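How Long Do We Really Wash Our Hands?

I picked hand washing because my flatmate Ladi Ezeani swears she does the full 20 seconds, and I didn't believe her! Jhun Agbayani and I asked 50 students in the MacPherson building how long they thought they took, then timed the ones who agreed to it.

Before any of that we spent a whole afternoon in July arguing over the questions – four drafts, and I still think question 2 is a bit leading. Clear tub and white tray, side by side on the blue:
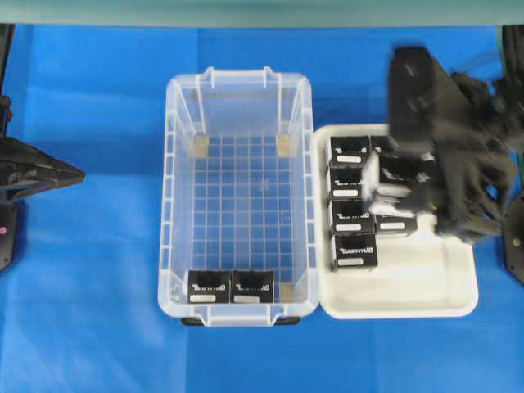 What we found

Most people guessed far too high (me included). Ladi was spot on, annoyingly.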